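Plestmont arm

The Plestmont arm is a home-built robot arm assembled in a shared workshop in the town of Plestmont and used, for the most part, to pick up kitchen utensils. It was begun as a machine for stirring polenta. It has yet to stir any, a fact its builders regard as a matter of scheduling.

Background

The workshop occupies unit 7 of the old Wusport bicycle works and is open to members in the evenings and all day on Saturday. The arm was proposed there as a winter project, to be finished by May. The proposal did not say which May, and the wording has since been much admired.

Early plans called for a fixed paddle bolted to the wrist. This was dropped in favour of a gripper after members pointed out that a paddle on a motor is a food mixer, and that the workshop already had one. The frame was cut from aluminium offcuts, and the joints are driven by hobby servos of mixed parentage. The shoulder has been rebuilt twice, once for strength and once to undo the effects of the first rebuild.

Gripper

The gripper has two black fingers that close towards each other in parallel. Each has a straight inner face and an outer side that curves away towards the base, a shape chosen after square-sided fingers kept knocking over whatever stood next to the thing being picked up. A small camera is mounted at the wrist, looking out past the fingertips, so that the operator and the software share the same view and can be wrong together.

Two finger designs were made. The first, known as the Grilletti pattern after the pasta server it was meant to hold, had a notch in each finger. It held the pasta server very well and would hold nothing else. The second pattern has plain inner faces and is the one now fitted. 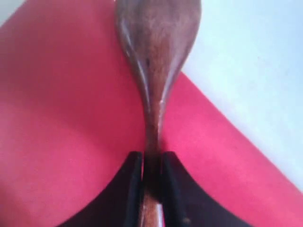 The gripper holding a wooden spoon by the handle, seen from the wrist camera.

Spoon handling

The wooden spoon is the standard test object. Spoons were preferred to the usual blocks and balls on the grounds that the workshop kitchen had plenty of them and that nobody would be tempted to call the result a breakthrough. The handle is gripped some way below the bowl, and the arm is then asked to lift, turn and put down the spoon in the same place. 'The same place' is defined in the build notes as 'on the table'.

Grip force is set by limiting the current to the finger motor. Too little and the spoon swings like a pendulum; too much and the servo hums, warms up and eventually sulks. The setting in use was found by trial, and is written on a strip of masking tape on the power supply - the only part of the documentation that has never been lost.

The log of attempts stands at 1739 entries. It makes no distinction between a dropped spoon and one put down with conviction, and is therefore of limited use to statisticians.

Software

Control is handled by a set of scripts called Jurić, a name carried over from the folder they were first saved in. Jurić reads the wrist camera, looks for something long and thin, and lines up the fingers on either side of it. It works best with good contrast between object and background. Under the strip lights it has been known to try to pick up the edge of the table, and on one occasion it pursued its own cable for most of an evening.

Current state

The arm remains in the workshop and may be used by any member who has read the notice about the emergency stop. A second arm, intended to hold the pan, is at the stage of being discussed.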